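Strand 141 Upholstery and Slipcover Fabric
Sold by the running yard

Strand 141 is a medium-heavy woven fabric for loose covers, seat cushions, bench pads and lined curtains. The number refers to the usable width in centimeters, measured between the selvages after finishing. Pattern pieces should be laid out inside that width. The selvages are woven tighter than the body of the cloth and will pucker if sewn into a seam.

The fabric is woven at the Pudelau mill from a cotton and linen yarn. It is piece-dyed, then washed and pressed before it is rolled. Most of the shrinkage is taken out at this stage. A first wash at home can still shorten the cloth slightly in the length, so prewash the full cut before marking if the finished cover is going to be removed for cleaning.

Colors: Olive, Stone, Rust, Ink, Chalk. Color varies a little between dye lots. Order the full amount for a project at one time, and add a note at checkout if the cloth must match an earlier order. We will check the lot number against current stock and write to you before cutting.

Cutting and sewing

Lay the fabric flat overnight after unrolling. Cut single layer where possible. Strand 141 has no nap, but the face has a fine diagonal that reads differently when a panel is turned, so keep all pieces running the same way on seats and backs. Mark the wrong side with chalk. Wax markers leave a residue that pressing sets into the cloth.

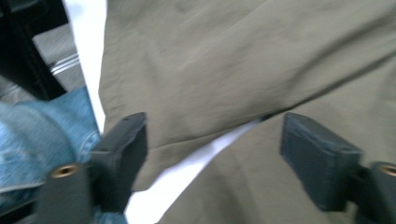

Use a size 100/16 needle and an all-purpose polyester thread. A stitch length of 3 mm suits long seams - go down to 2.5 mm at corners and around zipper ends. Raw edges fray quickly and should be serged or zigzagged before assembly. Standard piping cord up to 6 mm can be covered with bias strips from the same cloth. Larger cord tends to show the join.

Specifications

Composition: 50% cotton, 50% linen
Usable width: 141 cm
Weave: twill
Full roll: 40 yards
Minimum cut: 1 yard, then in half-yard steps
Sample: one swatch per color
Suggested use: domestic seating, cushions, lined curtains
Not suggested for: outdoor furniture, fixed headrests, unlined blinds

Care

Machine wash at 30 degrees on a gentle cycle, inside out, with zippers closed. Do not bleach. Do not tumble dry. Pull the cover to shape while damp and dry it flat or over two lines. Press on the wrong side with a steam iron at medium heat. Covers with Vokbridge interlining should be dry cleaned only.

Ordering and delivery

Cuts under 10 yards are folded and shipped in a flat carton. Longer cuts are rolled on a tube and shipped from the Stercombe warehouse as an oversize parcel. Orders placed before 2 p.m. are cut the same working day. A cut that runs across a mill flaw is supplied with extra length, and the flaw is marked with a thread at the selvage.

Cut fabric is returnable only if faulty. Check the full length before cutting into it - we cannot accept a claim on fabric that has been cut, washed or sewn. Swatches can be ordered from the color menu and arrive by regular mail.

Related items: Vokbridge interlining, Strand piping cord, Strand zipper by the yard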